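Turnley Family Support Team: monthly catch-up
Jan 7, 2025, Mulside office, upstairs room

Me again on the keyboard, so blame me for any gaps. Elibariki chaired. Victor joined by phone from Parri and we lost him twice on the highway.

Last minutes: fine, apart from my spelling of Urnuvard, now fixed.

Caseloads
We're sitting at 44 open families across the two offices, and Elibariki was pretty frank that it's too many for the people we've got. The new Parri position has been advertised again and closes at the end of the month. If you know a social worker who fancies a country posting, please send them our way! I asked whether students could pick up some supervised visits and Victor is keen, but he wants to check the insurance first.

Supervised visits
Long chat about this one. Saturday spots are gone until further notice, so we agreed to trial a late session on Thursdays, finishing at 7 pm. Carers need 72 hours' notice of any change (yes, even a small one), and I'll put that in bold on the new letter.
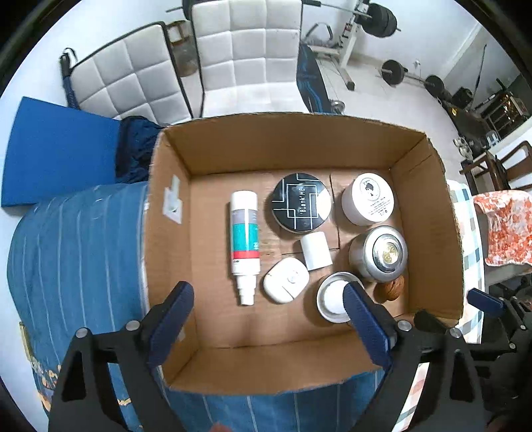
Open cardboard box with items laid out, including a slender white bottle with a teal-green band.

Foster carer training
Urnuvard hall is booked for the weekend course and we have 28 names down, which I'm thrilled about. Victor will run the session on school refusal and I've somehow ended up doing lunch again. Elibariki would like a carer to speak on the second day, someone who has been through a reunification. I said I'd ring around.

Court reports
Still running late. Drafts go to Elibariki a week before filing from now on, and she doesn't want them at midnight, thank you.

To do
Victor: insurance question, school refusal slides
Elibariki: Parri interviews, Thursday roster
Me: carer letter, phone calls, sandwiches

Review of the Thursday trial held over to July. We finished at 11.40 and I moved my car just in time.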